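I finished the last of the sanding in January and then let the maple board sit for a month, because I couldn't decide what it was for. It was meant to be a serving board. I glued it up from offcuts I bought at a yard outside Ekville, 12 dollars for the bundle, and the color was so uneven from plank to plank that I nearly painted it.

I'm glad I left it alone. Maple goes from cream to honey in the same piece, and the knots I was annoyed about are small and faint enough to live with. The seams still show as darker lines. Evelien Desmet, who taught me to glue panels, says mine will always show until I learn to plane an edge properly - she's right.

What it ended up as is a play board. My niece has a box of colored shape blocks and the carpet in her room is too thick for them to stand on. They tip over, she gets mad, and the box goes back in the closet. On a flat piece of wood they stay where you put them.
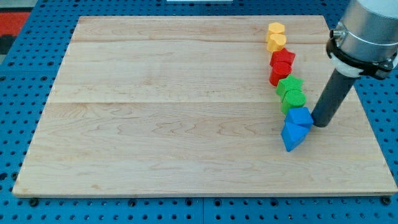
She sorts by color first and doesn't care much about shape. Yellow with yellow, red with red, then green, and a star can go next to a cylinder as long as they match. I tried to start a row of just cylinders once and she took it apart without a word.

For finish I used plain mineral oil, two coats, wiped off after an hour. I may add wax later. The corners got a light pass with 130 grit and I'd go finer next time, as one of them still feels scratchy.

I have enough maple left for a second board, a narrower one. Lurdes Peixoto has asked for it for her kitchen in Undham, so that one might get to hold some cheese.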